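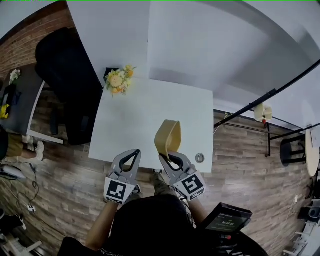
Informe de avance del proyecto Osico, segundo trimestre de trabajo
8 de enero de 2025

Hola de nuevo a todo el equipo de la Fundación Virneo:

Os escribo con algo de retraso (las fiestas, la gripe, lo de siempre) para contaros cómo va la recuperación de las variedades antiguas de manzana del valle. Voy a intentar no enrollarme tanto como en el informe anterior, aunque ya me conocéis.

Empiezo por lo bueno: hemos terminado el inventario. Hay 234 manzanos viejos localizados y etiquetados entre las dos laderas, bastantes más de los que esperaba cuando os presenté la solicitud. Muchos estaban metidos en zarzales y a alguno llegamos siguiendo el olor a fruta caída, que en octubre no falla. De todos ellos hemos separado 15 variedades que no coinciden con ninguna de las comerciales. Tres son casi seguro la misma con nombres distintos según el pueblo (la «de sidra larga», la «rabuda» y la «de la fuente»), pero prefiero esperar al análisis genético antes de juntarlas en la ficha.

El análisis, por cierto, es lo que más dolores de cabeza me está dando. Mandamos las muestras de hoja al laboratorio Pearce en otoño y nos las devolvieron porque venían demasiado secas. Culpa mía, las guardé en sobres normales y tenían que ir en bolsas con gel de sílice. Hay que repetir la recogida en cuanto broten los árboles, y eso nos lleva a tener resultados en mayo, con suerte. El coste de la segunda tanda lo absorbo con lo que sobró de desplazamientos, así que no hace falta tocar el presupuesto.

En el vivero las cosas marchan mejor. Plantamos 100 patrones en la parcela de abajo, la que tiene riego, y los injertos de escudete de agosto han prendido muy bien en casi todas las hileras. La excepción es la fila pegada al muro, donde los topillos han hecho un destrozo tremendo. He puesto protectores de malla en los que quedan y en febrero repondré las faltas con injerto de púa. Las púas ya están cortadas, envueltas en papel húmedo y metidas en la cámara, cada manojo con su etiqueta (¡esta vez sí, con lápiz y no con rotulador, que el año pasado se borró todo!).

También hicimos la cata de otoño. La idea era modesta y al final vino medio valle, cada cual defendiendo la manzana de su abuela. Salieron dos favoritas muy claras para comer en fresco y una para compota que es una maravilla, ácida y con un perfume que no había probado nunca. La cooperativa Mimano se ha interesado por esta última y quiere hacer una prueba pequeña de conserva la próxima temporada. No hay nada firmado, os aviso si avanza.

Sobre las cuentas: queda un remanente de 662 euros en la partida de material. Me gustaría pasarlo a la de formación para dar un segundo taller de poda, que el primero se llenó enseguida y se quedó gente fuera. Si os parece bien, me basta con un correo vuestro. Las facturas van en el anexo, ordenadas por partida. Falta la de la malla, que me la están rehaciendo porque pusieron mal el NIF.

Para los próximos meses tengo previsto repetir las muestras, hacer las púas de reposición, cerrar las fichas de las variedades que ya están claras y hablar con el ayuntamiento por el camino de acceso, que con las lluvias está imposible y la furgoneta ya se ha quedado atascada dos veces.

Si queréis venir a ver la parcela, la floración es el mejor momento. Traed botas.

Un abrazo,
La coordinadora del proyecto Osico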